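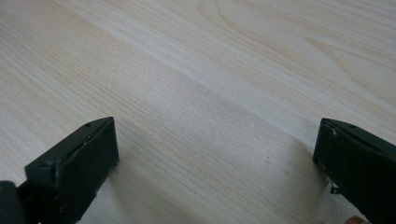

This ticket concerns suggested edits on the Varkitero language help site that were marked as rejected before any reviewer had seen them. The first report came from a contributor whose edit to the entry for "cathedral" was refused with the standard notice "This edit does not improve the post." The edit added a woodworking sense of the word: the arched, flame-like pattern that curves across pale boards where the rest of the grain runs in thin, nearly parallel streaks. The contributor asked what was wrong with the wording. Support could find no reviewer decision on record, and the matter was therefore opened as a fault.

Posted 26th June by Mylene Layug, Contributor Support
Shared 27 times

Ticket status: Resolved, monitoring
Product: Varkitero, suggested edit queue
Components: Samonte (text comparison service), Jandari (notification service)
Severity: Moderate. No published content was lost.

Summary of the report

The contributor stated that the edit had been submitted with a full edit summary and that the rejection notice arrived before the confirmation page had finished loading. The notice gave no reviewer name. The contributor had received helpful guidance from reviewers on earlier edits and wished it noted that no complaint was being made against any of them. A second contributor reported the same result the next morning for an edit to "nave," and a third for an edit to "quarter."

Expected behavior

A suggested edit enters the queue and remains there until two reviewers agree. If they disagree, a third reviewer is asked. A rejection must carry the name of at least one reviewer and a reason chosen from the list. The only edits that may be closed without a reviewer are those identical to the published text.

Observed behavior

Edits that added a new sense to an existing entry were closed at submission. Edits that corrected spelling or punctuation entered the queue normally. Entirely new entries were also unaffected.

Log

Entry 1. Asked the contributor to resubmit the edit without changes. Closed at submission, same notice. Asked for the edit again with a shorter summary, in case the summary field was at fault. Same result.

Entry 2. Checked the account for restrictions. None found. The contributor's earlier edits had been approved at a normal rate and the account had never been limited.

Entry 3. Submitted the same text from a support account. Closed at submission. This ruled out the account as the cause. The support account has review rights, and the fault therefore does not depend on standing.

Entry 4. Searched for words in the edit that might have set off the spam filter. Removed "flame," then "grain," then the external link to a dictionary. No change. The spam filter's own record shows that it passed the edit on every attempt.

Entry 5. Submitted a one-letter spelling correction to the same entry. It entered the queue and was approved by two reviewers in the ordinary way. At this point the ticket was passed to the Planen operations desk, which maintains Samonte.

Entry 6. Planen confirmed that Samonte was reporting the new-sense edits as "no difference." The service compares the proposed text with the published text and returns the changed passage. In the latest release, comparison stopped after the first 300 characters of the entry. New senses are placed at the end of an entry by house rule, so in any entry longer than that limit the added text was never compared. The site received an empty result and treated the edit as identical.

Entry 7. Asked Planen why the limit had been set. The reply was that it had been meant for the preview panel only and had been applied to the whole service in error. Planen agreed to restore the full comparison.

Entry 8. Asked the Jandari maintainers why an edit closed as identical had produced a rejection notice. The notification service had no separate message for this case and used the first one on the list. That message implies a human judgment. The maintainers agreed that this was misleading.

Entry 9. Full comparison restored on the test site. The "cathedral" edit was submitted and entered the queue. A truly identical edit was then submitted and was correctly closed.

Entry 10. Change applied to the live site. The affected edits were identified by looking for rejections without a reviewer name. The search returned 156 records. Of these, 27 were duplicates from contributors who had tried more than once, and only the latest version of each was kept.

Entry 11. Remaining edits returned to the queue with their original summaries. The rejections were removed from the contributors' records. Any temporary limit on suggesting edits that had resulted from them was lifted.

Cause

A length limit in Samonte was applied outside its intended use. A default message in Jandari then presented the result as a reviewer's decision.

Corrective action

1. Full text comparison restored.
2. A new notice added for identical edits: "Your suggestion matches the current text, so no review was needed."
3. The site will now refuse to record a rejection that has no reviewer attached, except where the new notice applies.
4. A test using a long entry with a sense added at the end has been added to the release checks.

Advice to contributors

Contributors whose edits were affected do not need to submit them again. Return to the queue does not mean approval, and reviewers may still decline an edit for ordinary reasons. A contributor who disagrees with a decision may open a question on the discussion board and should include a link to the edit.

This ticket will remain open to comments until the end of June.

Comments (5)

tollgate_r
My "nave" edit is back in the queue. I had rewritten it four times assuming the phrasing was the problem. Thank you for clearing the record as well.

Pellwright
Will the edits show the original date or the date they were returned? The queue is sorted oldest first and it makes a difference.

Mylene Layug (Support)
The original date has been kept. They should appear near the top of the queue.

ostler9
Reviewer here. I had three messages asking why I refused edits I had never seen. Please could the new notice be linked from the help page?

Mylene Layug (Support)
The help page has been updated with the wording of the notice.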